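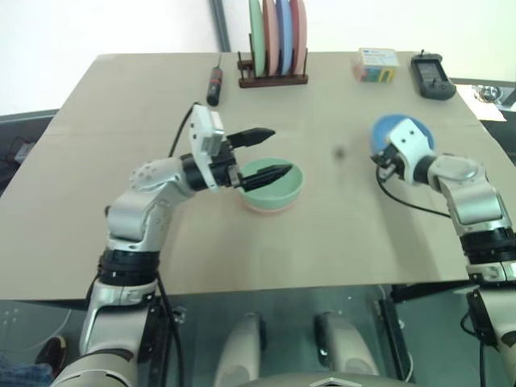 December, a little after 11 at night

Day nine of the sleep tea. I slept from one until four and then lay there listening to the fridge. On the box from Wumurier it says most people notice a difference "within the first week," and I suppose I have noticed one, which is that I get up to pee at three.

I bought it because of the article. I should know better by now. The article said 169 people had tried the blend and reported deeper sleep, and I read that on my phone at two in the morning, in no state to judge anything. Today at lunch I went back and read it properly. The 169 people were customers. They had filled in a form on the Wumurier website in return for a discount code. There was no second group drinking plain chamomile, or hot water, or nothing. If you offered me money off and asked whether I'd slept deeply I would probably say yes too.

So, for the record, what I have tried since the summer:

The Kandard pillow. It was supposed to "learn" the shape of my neck. It is a pillow. After a month it has a dent in it, and I'm willing to call that learning if they are. I sent it back once and they mailed me a firmer one, which I kept out of tiredness.

The Otix ring. I wore it for 39 nights. Every morning it gave me a score and every morning I felt exactly as good or as bad as the score told me to, until the night I left it on the bathroom shelf and it gave me a 78 anyway. I wrote to them about that. They thanked me for my feedback and asked if I'd like to upgrade to see my long-term trends.

Magnesium. Maybe something? I can't tell. I started it the same week I stopped having coffee after lunch, so I've ruined my own experiment there. The bottle says 300 mg, and then in tiny print that this is for three capsules, so for the first two weeks I was taking a third of what I thought. I slept about the same on both.

Going to bed at the same time. Annoying, free, and the only one that seems to do anything, on the nights I stick to it. I would love to be told it's nonsense.

My sister wants me to try the Lawal lamp now, the one that does a fake sunrise. It costs $378. She has had hers since October and says it changed her life, but she said that about the juicer, and the juicer is in my garage. I looked at the reviews for an hour. The good ones are all from people who have owned it four days. I couldn't find anyone who'd had it through two winters and still bothered to plug it in. She offered to lend me hers when they go away and I said fine, so I'll have to be fair about it and write down the bad nights and the good ones both.

What I'd really like to know is how I slept five years ago, before I paid attention. I have it in my head that I slept wonderfully. Then I looked in the old notebook tonight and found "awful night, up at 4 again," written in spring, and two pages on the same thing. I had no memory of it at all.

Six bags of tea left. I'll finish them, they weren't cheap. Bins tomorrow, and call the dentist before ten.

We use cookies to improve your experience on this site. Accept all | Manage preferences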